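Patch pocket

A patch pocket is a pocket made from a separate piece of cloth which is sewn to the outside of a garment. The piece is normally closed with stitches on the two sides and the bottom, and the top stays open for the hand. It is one of the oldest and most simple ways to add a pocket to clothing, and it is still used on shirts, work coats, aprons, jeans, dresses and children's clothes.

The term is used in contrast to the inset pocket, where the bag hangs inside the garment and only a slit or a narrow band of cloth is seen from outside. Some pockets stand between these two groups. The cargo pocket, for example, is a patch pocket with folds or side strips that let it expand.

Name

In English the words "patch pocket" come from the likeness of the piece to a repair patch. Tailors also say "applied pocket", and in some pattern books for home sewing it is called simply "outside pocket". A very large patch pocket divided by a vertical seam, so that two hands can enter from two sides, is often called a kangaroo pocket.

History

Before pockets were sewn to clothes, many people in Europe carried small things in a bag tied to the belt. Women in the seventeenth and eighteenth centuries often wore a pair of tie-on pockets under the skirt and reached them through openings in the side seams. Men's coats of the same period already had sewn pockets, mostly with flaps.

Outside pockets became common on working clothes in the nineteenth century. They were cheap to make, they could be replaced when they were torn, and a strong cloth such as canvas or denim could carry the weight of tools. From the work coat the patch pocket passed to sports jackets and military shirts, and later to ordinary fashion.

Construction

The maker cuts a piece somewhat larger than the finished pocket. The upper edge is folded to the inside and stitched, which makes the hem of the opening. The other edges are then folded under and pressed with an iron. On thick cloth the folded corners are trimmed so that they do not form a hard lump. After pressing, the piece is pinned in its place on the garment and stitched close to the edge.

Many pockets have a second line of stitches parallel to the first one. This double stitching spreads the pull over a wider band of cloth, and on denim it is usually made with a thread that contrasts with the blue. The two upper corners take the greatest stress. They are made stronger with a small triangle of stitches, a bar tack, or in work clothing a metal rivet. 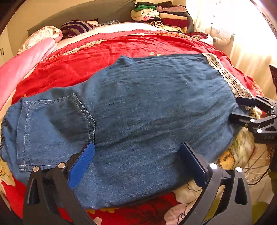
Patch pocket with pale stitching on a blue denim garment. Photo: Kulsoom Usmani

Shapes

The bottom of the pocket may be straight, rounded or pointed. A straight bottom is the easiest to sew, but its corners collect dust and crumbs. A rounded bottom needs more care, and the maker often uses a cardboard form to press both curves the same. The pointed bottom is common on denim and on shirts for the chest. The angle of the point differs from maker to maker, and on some garments it is so flat that it is hardly noticed.

Size depends on use. A chest pocket is generally made a little wider than the things it must hold, while a hip pocket must admit the whole hand. On a dress or a loose smock the pockets may be larger still, and they are then part of the appearance of the garment as much as a place for carrying.

Placement and pattern matching

A pair of pockets must sit at equal height and equal distance from the center front. Home sewers mark the place with chalk or with loose stitches before the pieces are joined. When the cloth has stripes or checks, the pocket can be cut so that the lines continue without a break from the garment over the pocket. This uses more cloth. Another solution is to cut the pocket on the diagonal - the difference is then clearly intended, and no matching is needed.

Lining

Light fabrics are often lined. The lining keeps the shape of the pocket and hides the raw edges. In heavy cotton a lining is seldom necessary, and a second layer would make the edges too thick for a domestic machine.

Care and repair

Wear appears first at the corners of the opening and along the bottom fold. A loose corner can be sewn again by hand with a strong thread, if the cloth behind it is not torn. When it is torn, a small piece of cloth is first placed on the wrong side as support. Pockets should be emptied and turned out as far as possible before washing. If an old pocket is removed from a faded garment, the area below it is usually darker than the rest, and for this reason a replacement is better made in the same size or slightly larger.

See also

Apron
Bar tack
Cargo pants
Topstitching
Welt pocket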